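Search this site
2 min read
3 comments · 8 shares

Trying out the Esby two-arm kit — project report, 7 Mar 2021

So for my review project I picked the Esby kit, because our lab at Rurkberg had one on loan and I really wanted to play with it! Setup took me 35 minutes, mostly cables. The Pideneo software found both arms right away (the manual is 29 pages and I only needed the first few).

For the test I used a kids' number and shape puzzle on brown paper. Small chunky pieces are a fair challenge for parallel grippers.
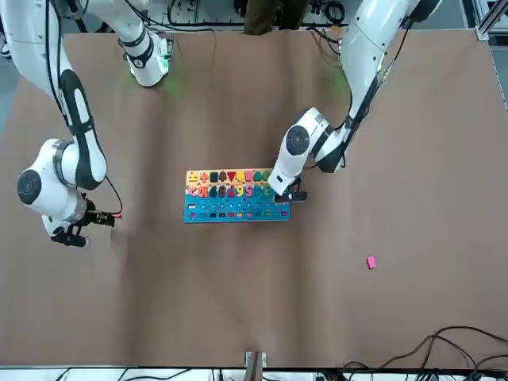

Fig. 1. Puzzle test, with one gripper at the right end of the board.

I ran 8 tries per arm. Grabbing the numbers went better than I expected, but the tiny pegs were a pain — the fingers kept closing a bit too high. I'd still recommend the kit for a class. The Zulu add-on costs extra and I didn't get to try it, so no rating for that one.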